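Home > Games and Pastimes > Block games > Sorkis

Filed under: Tabletop games, Stacking games, Traditional toys

Sorkis

Sorkis is a building game for two players, played with long, narrow blocks and a good deal of patience. It belongs to the same broad family as the many stacking games found in lounge rooms and school libraries, though its followers will tell you (at some length, if you let them) that it has a flavour all its own.

Origins

The game is usually traced to the river town of Rararby, where Raed Zein, a retired joiner, cut the first sets from offcuts for the children of his neighbourhood. His rules were passed along by word of mouth and varied happily from house to house, until Sawsan Khasawneh wrote them down in a little booklet of 23 pages, which is still the one most players learn from and argue over.

Play

Each player takes a share of the blocks and adds them in turn, one at a time, laying every new block across at least one already placed. A player who knocks the structure down loses the round, and a match goes to whoever is first to win two. Talking is allowed, and in most homes it's rather encouraged!

Blocks and colours

Early sets were left plain. Painted blocks came in with the Ukumia style of play, in which colour decides who may build on what, and red has remained a favourite ever since.

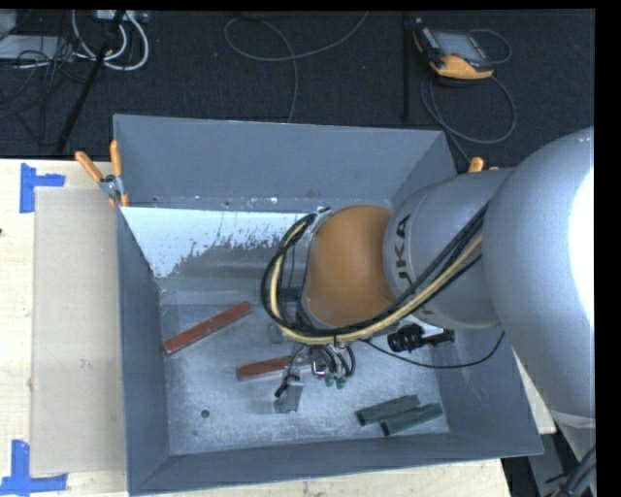
Variants

Hladun is the best known of the offshoots, and is played lying on the floor with the structure kept as low as possible. The yearly gathering at Rararby, held in December, offers both forms and has drawn as many as 400 players, with a long supper afterwards that many regard as the real event.

Previous | Next | Index of games | Back to top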